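Chapter 5
Keeping a Two-Arm Cell in Working Order

The training cell at the Pusstead works is a small one: two arms, a table, a control cabinet and a handful of household items for the arms to work on. This chapter follows the cell through one service period, from the morning check to the 200-hour inspection. The larger job at 2000 hours, when the joint grease is changed, is left to Chapter 6.

Most faults in a cell of this kind start small. A cable rubs at a bend, a finger pad wears smooth, or the table gets nudged and every taught position is off by the same amount. The toaster task is a good test for all of these. The slots leave little room for error, and a slice of bread held at a slightly wrong angle will catch on the rim.

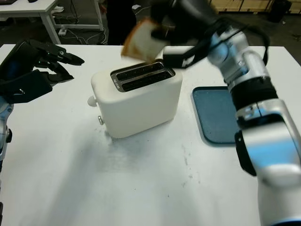 A reader of the first edition, writing from Pornville, objected that bread is a poor test piece, as no two slices are the same and the crumbs get everywhere. The point about crumbs is fair. Wipe the table at the end of each run and brush out the gripper before the arm is parked. The variation between slices is left in on purpose – a gripper that can only handle a machined block has not been tested very hard.

Before starting on Section 5.1, have these at hand:

the Firkel service log for the cell
a soft brush and lint-free cloths
the torque driver and its chart
a spare set of finger pads

5.1 The Morning Check

Leave the power off for the first part of the check. Start at the base of the right arm and work toward the gripper, running a hand along the cable as you go.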